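# How do you store heavy ribbed knits without wrecking the shoulders?

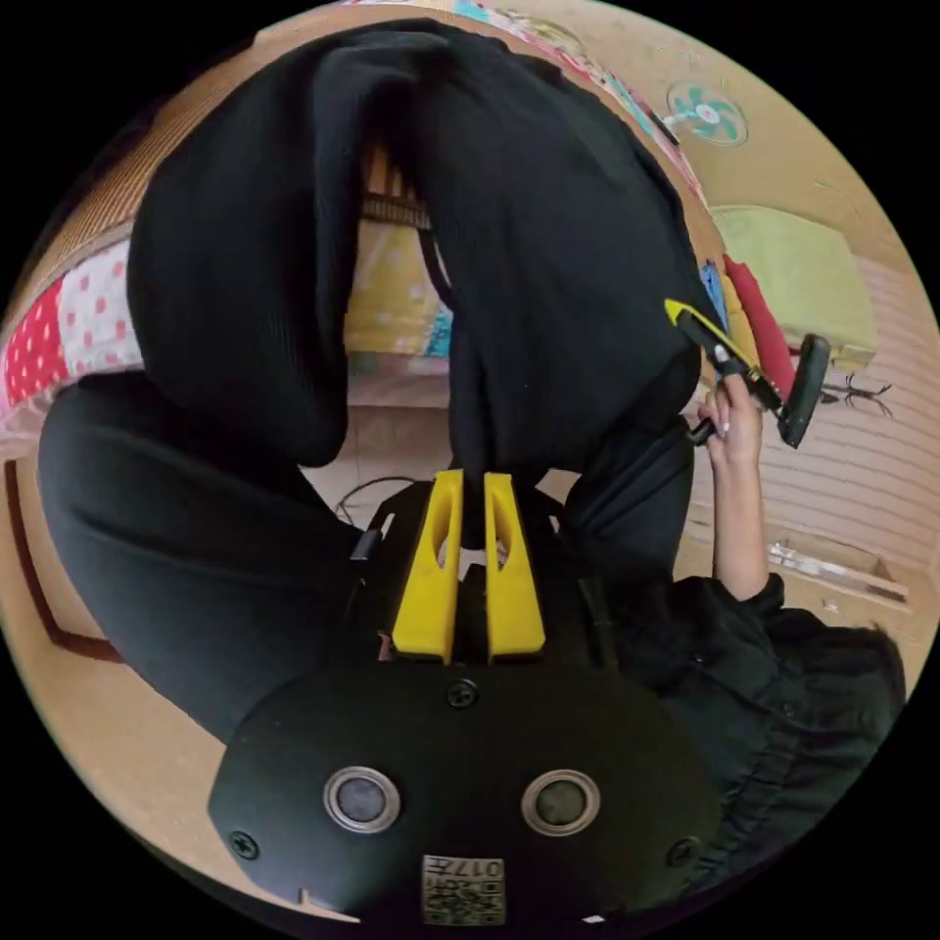 ## Original post

**gedwood_annatjie** wrote:

I have a big black ribbed knit that I wear most of the winter, and I want to start storing it properly. Up to now it has lived on a hanger. The shoulders have grown little points and the body is longer than when I bought it. I measured it against a friend's in the same size and mine hangs lower at the hem.

The closet has one rail and one deep shelf. The shelf is full of bedding, which could move if it has to.

Questions:

1. Fold or roll?
2. Can the length be brought back?
3. Is there any hanger that works for something this heavy?

The label fell out years ago so I can't tell you the fiber. It feels like a wool blend. I paid 70 for it secondhand.

Annatjie Le Roux

---

**themba_b** wrote:

Fold. Anything with heavy ribs will stretch on a hanger. The weight of the bottom half pulls on the top half all day and all night.

Lay it face down on a bed, fold both sleeves straight across the back, fold the sides in to meet, then fold the bottom up in thirds. Put it on the shelf with nothing heavy on it. The bedding should go somewhere else.

---

**Wulden33** wrote:

I disagree about never hanging. I have hung mine for years without shoulder points. The trick is to fold it lengthwise first, so one sleeve lies on top of the other, then lay it over the hanger with the hook at the armpit. The body goes over one side and the sleeves over the other. The weight sits on the bar and the shoulders carry nothing.

It takes up less shelf and you can see what you own.

---

**themba_b** wrote:

That gives you a crease across the middle where the bar is. On a thin sweater it drops out. On a thick rib it stays, and the fabric still hangs down on both sides of the bar, so it still stretches.

---

**Wulden33** wrote:

Use a padded hanger or one with a wide trouser bar. I don't get a crease.

---

**gerrit_breda** wrote:

Depends on the knit. I ran the alterations counter at a dry cleaner in Breda and we sent heavy knits back folded over a bar with tissue, never on shoulders. For a few days that is fine. For the whole summer I would fold it flat.

On question 2: yes, usually some of it. If it's wool or mostly wool:

- Wash by hand in cool water with a wool detergent. Don't wring it.
- Support the whole thing with both arms when you lift it out. This is where people add length. They pick it up by the shoulders with all that water in it.
- Roll it in a towel and press.
- Lay it flat on a dry towel and push the ribs together with your palms, working from the hem up. Measure as you go.
- Leave it until it is completely dry. A thick one can take three days. Turn it over once.

If it is mostly acrylic it may not move at all.

Gerrit Van Wyk

---

**mpho.s** wrote:

Ribs pull in sideways when they relax, so if the body has gone long it has probably gone narrow too. Check the width before you start pushing it around. I shortened one of mine and ended up with a sweater that fit like a box.

Also, do you have moths? If you fold it and leave it on a dark shelf from spring to fall you need to wash it first. They like the cuffs and under the collar.

---

**gedwood_annatjie** wrote:

No moths that I have seen. I found a small hole near one cuff last July but I think I caught it on a gate.

---

**mpho.s** wrote:

I would treat that as moths until you know better. Put it in a zip bag in the freezer for a few days, take it out, let it come to room temperature in the bag, and freeze it again. Then wash it. Vacuum the shelf and the gap behind it.

---

**calum_d** wrote:

Rolling hasn't had an answer yet. I roll everything. Sleeves in, fold in half lengthwise, roll from the hem. It stands up in a drawer and there are no hard creases.

---

**themba_b** wrote:

Fine for a drawer. A heavy one makes a roll so fat that it won't fit most drawers, and if you force it you flatten the ribs on one side. She has a shelf.

---

**calum_d** wrote:

Mine fits. Deep drawer.

---

**Wulden33** wrote:

Cotton storage bag if it's going on the shelf. I would stay away from the vacuum ones for wool. I left a cardigan in one for a winter and the ribs came out crushed. Steaming got most of it back.

---

**gerrit_breda** wrote:

Agree on the vacuum bags. An old pillowcase does the same job as a storage bag. Fold the open end under.

---

**gedwood_annatjie** wrote:

**Update, January 5, 2018**

I moved the bedding to a box under the bed, vacuumed the shelf, and did the freezer twice. Then I washed it the way Gerrit described. It took almost 33 hours before the top side felt dry, and I turned it and left it another day.

The length came back by about half of what it had gained. The width is a little more than before but it looks fine on. The shoulder points are gone except for a faint one on the left.

I folded it the way Themba said. I did try Wulden's method first on a wide bar, just overnight, and I could see the line in the morning, so that one is out for me. It may be that mine is heavier.

The hole by the cuff is still the same size. Does anyone darn black rib? I can't see what I'm doing with black yarn on black.

---

**mpho.s** wrote:

Do it by a window in the daytime and put a piece of white card inside the cuff. You'll see the stitches against it. Use a yarn thinner than the knit.

---

**Wulden33** wrote:

Fair enough on the crease. Mine is probably lighter than yours. I'm keeping it on the hanger.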